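Kistar teaching cell, pre-session inspection
Task: open and close microwave door, hand guiding and remote control
Cell no. 3505
Checked by: Ansel Bellamy
Reviewed by: Eugeniusz Duda
Month: May

1. Emergency stop, operator side. OK. Pressed and reset twice.

2. Emergency stop, door side. OK. Button is stiff. Fonero to replace at next service.

3. Speed limit in hand-guiding mode. OK. Set to 9 percent. Leave it there until item 8 is closed.

4. Arm goes slack only when the guiding switch is held. OK. Released the switch at three heights and the arm held each time.

5. Gripper fingers tight, no play. OK. Retightened one screw.

6. Microwave unplugged at the wall. OK. Plug is tagged. It stays unplugged for the whole session, including when the operator is recording timer knob turns.

7. Door swing clear of the arm's rest position. OK with comment. Check this with the door fully open. The last operator checked it half open and had to stop on the second demonstration.
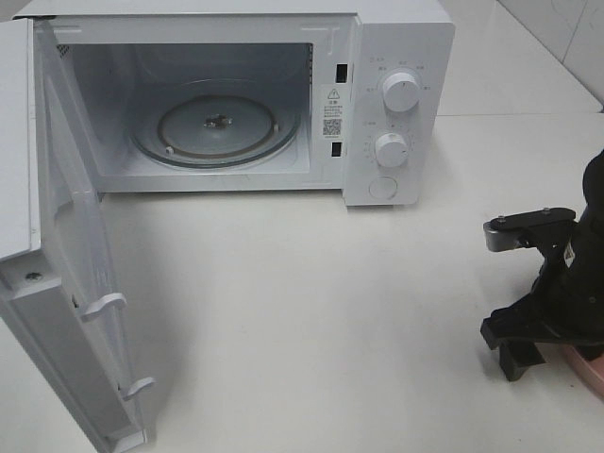

8. Remote control delay. NOT OK. Measured 100 ms on the first test and 84 ms after a restart. Our limit is 90. Hand guiding may go ahead. No remote sessions until Kirkance has looked at the link.

9. Door hooks and hinge. OK. Look at both hooks before every session. Do not let the arm push the door shut at an angle.

10. Turntable plate seated on its ring. OK. Take the plate out if the session is door only.

11. Operator's hands. Keep fingers out from between the gripper and the door edge. Hold the arm above the wrist when guiding.

Reviewer comment (E. Duda): Agree on item 8. For item 2 I want the part number written here before sign-off. Item 11 needs a tick like the others.

Status: open, hand guiding only.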